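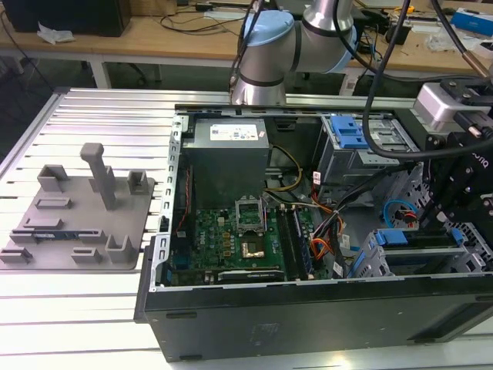
1/ Planner update for the desktop teardown cell. We moved Jonidine from one global plan per task to short plans that get rechecked before every contact. Open PCs are full of things the collision model doesn't know about. Cables mostly.

2/ The old planner treated each cable bundle as a box. With boxes that fat there was no legal path to the blue latch on the drive cage. Of 1478 logged queries from October, 1287 came back "no path".

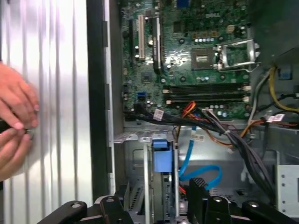
3/ Now the wrist view feeds a local cost map, and cables are soft cost – the arm can pass close but pays for it. Sheet metal stays a hard constraint. Replanning is capped at 50 ms. If it misses the cap, the arm holds position.
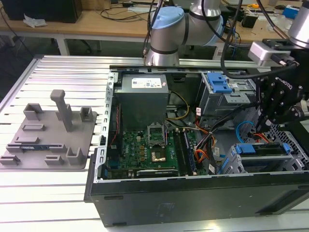
Mastden Software Notes, No. 33
26 November 2022

4/ Config format and replay tool are written up in that issue. The replay tool takes a log and steps both arms through it on one clock.
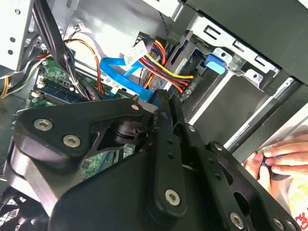

5/ Still open: hands. The segmenter merges fingers with whatever they're holding, so a small part in a hand gets no pose of its own. Next branch keeps two masks and lets them overlap.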